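Forum Konstruktion und Industriedesign
Thema: Wann geben wir die Flächen frei? Zuständigkeit zwischen Design und Konstruktion
Von Poonam Tomar, August
4 Antworten · 1,436 Aufrufe · 2-mal geteilt

P_Tomar
Sehr geehrte Mitglieder,
im Projekt Gretisar wurde die Außenform des Gehäuses vom Design freigegeben, bevor die Entformungsschrägen geprüft waren. Die Konstruktion hat daraufhin mehrere Radien selbstständig angepasst. Ich bitte um Stellungnahmen, wie eine verbindliche Flächenfreigabe in Ihren Häusern geregelt ist.

garg_entwicklung
Bei Garg gilt: Das Design liefert die Leitflächen, die Konstruktion übernimmt sie unverändert als Referenz. Jede Abweichung wird schriftlich beantragt. Über die Hälfte der Anträge wird ohne Rückfrage genehmigt – dokumentiert werden sie trotzdem alle.

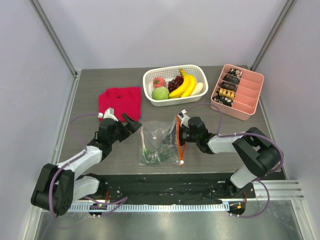
Weißer Korb mit gelochten Seiten, dickem Rand und gerundeten Ecken.

ondon_form
Dem Verfahren von garg_entwicklung kann ich nur eingeschränkt zustimmen. Ein Antrag je Radius verlagert die Verantwortung in die Verwaltung. Bei Ondon arbeiten beide Abteilungen bis zur Werkzeugfreigabe im selben Modell. Im letzten Vorhaben entstanden so 96 Modellstände, die sämtlich nachvollziehbar blieben.

garg_entwicklung
Ein gemeinsames Modell setzt voraus, dass beide Seiten die Abhängigkeiten der Skizzen beherrschen. Diese Voraussetzung ist nach unserer Erfahrung selten erfüllt. Wer eine frühe Skizze ändert, zerstört unter Umständen die Arbeit mehrerer Wochen.

P_Tomar
Vielen Dank für die Hinweise. Prisa schlägt als Zulieferer vor, nach mehr als 60 Prozent der Entwurfsphase eine gemeinsame Prüfung anzusetzen. Ich werde diesen Punkt in den Entwurf unserer Richtlinie aufnehmen. Offen bleibt, wer bei Uneinigkeit über sichtbare Trennlinien entscheidet; hierzu bitte ich ausdrücklich noch um Beiträge aus dem Werkzeugbau.

Ähnliche Themen
Entformungsschrägen bei strukturierten Oberflächen
Benennung von Modellständen im Team
Lastenheft: Wer beschreibt die Haptik?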